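We use cookies to improve your experience on this site. By continuing to browse you agree to our cookie policy. Accept | Manage settings

What I've been up to: teaching two arms to pack a lunch

Hi all! Girish asked me for a few lines on the lunch bag project, so you're getting more than a few. Short version – I've spent most of July thinking about zippers.
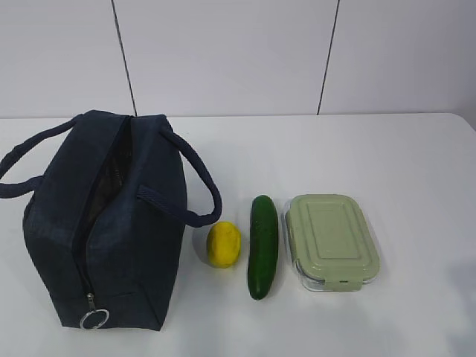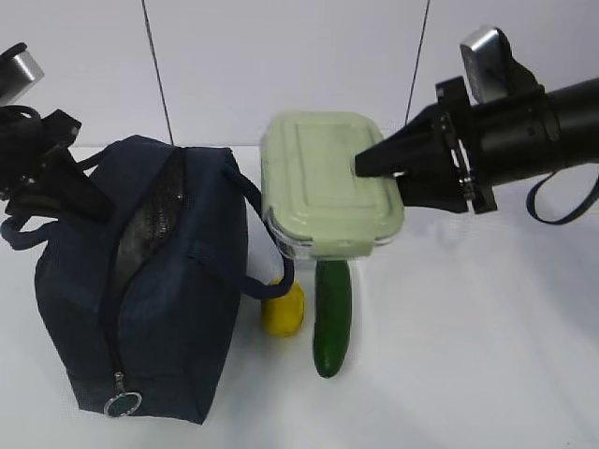 The lunch bag, lemon, cucumber and green-lidded container, on their own in the first shot and with both arms at the table in the second.

So what's the research part? Most of our older policies learned a whole task from start to finish, and they fell apart whenever the bag sagged a bit differently. Our new method, Tondano, learns short pieces (hold the bag, grab the lid, lower something in) and a separate little model picks which piece comes next for each arm. The two arms don't share a plan. They only share a guess about what the other one is about to do, and I was pretty sure that would end in a lot of bumping!

We trained it on 3,247 demonstrations, which sounds like plenty until you hear that almost 2,000 of them came from our earlier table-clearing work and have no bag in them at all. I figured they'd be dead weight. Krešimir Stoyanova bet me a coffee that they'd help, and I now owe him a coffee. With the old data mixed in, the arms packed everything in 14 out of 20 tries. When we left it out we got 5.

The handles are still a headache. They flop wherever they like, and a gripper that catches one tends to drag the whole bag along with it. I'm trying a version that moves the handle aside first, and I'll bring numbers on Thursday if the training run finishes.

If you've got a floppy bag at home you could lend me, come find me. Any size, any color!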